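Home News Business Food & Drink Community Events Contact

Stirden coffee roaster to move into former dairy building

2020-01-01

Coffee roaster Zillus will leave its shop on Boiko Street this year and move into the former dairy building at the north end of Stirden, the company said in a letter to customers.

The roaster has signed a ten-year lease on the ground floor of the building, which has stood mostly vacant since the dairy closed. The new space will hold the roasting equipment, a storage room for green coffee and a small retail counter. The company plans to open it to the public in August.

Zillus has outgrown its current location, according to the letter. The shop was set up as a cafe and the roaster was added later in a back room with low ceilings and a single loading door. Deliveries have to be carried in through the customer entrance, and the company has been renting storage space across town.

"We spend too much of the week driving bags of coffee from one place to another," the letter said. "Putting everything under one roof will give us that time back."

The Stirden planning board approved the change of use at its last meeting. Its approval comes with 2 conditions. Roasting must stop by 6 p.m., and the exhaust stack must be fitted with an afterburner to cut down on smoke and smell. Residents of Galtirska Lane, which runs behind the dairy, had asked for both.

The board received 100 written comments on the plan. Most were in favor, although several people raised concerns about truck traffic on the lane, where cars are often parked on both sides. Zillus told the board that deliveries would use the front yard and that no truck would need to enter the lane.
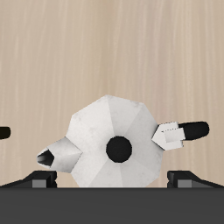 The retail counter will sell whole beans, ground coffee and a limited range of brewing equipment for the home. There will be no seating. Customers who come in for a cup and a table will have to go elsewhere – the company said it does not plan to run a second cafe, and the one on Boiko Street will close when the lease there ends.

The closing has drawn some complaints. The cafe is one of the few places on that side of town open before 7 a.m., and it is used by people waiting for the early bus. The owner of the Boiko Street building has said the space will be offered to another food business first, but no tenant has been found.

Home brewing now makes up the larger part of sales, the letter said. The dark blend, which is ground finer than the others and sold mainly for stovetop pots, has been the best seller for the past two winters. It will stay in production during the move. Two of the single-origin coffees will be dropped for several weeks while the roaster is taken apart, moved and tested.

The part of the dairy leased to Zillus measures 1,707 square feet. Work on the floor and the electrical service is expected to start once the building permit is issued. The original tile on the front wall will be kept, as will the painted sign over the yard gate – both are listed in the town's survey of older commercial buildings.

The upper floor is not part of the lease. The owner has talked with the town about using it for offices or workshops, but no application has been filed.

Mail orders will continue to ship from Boiko Street until the move. Customers with a standing monthly order do not need to do anything. Gift cards bought at the cafe can be used at the new counter, and the company will also accept them for mail orders.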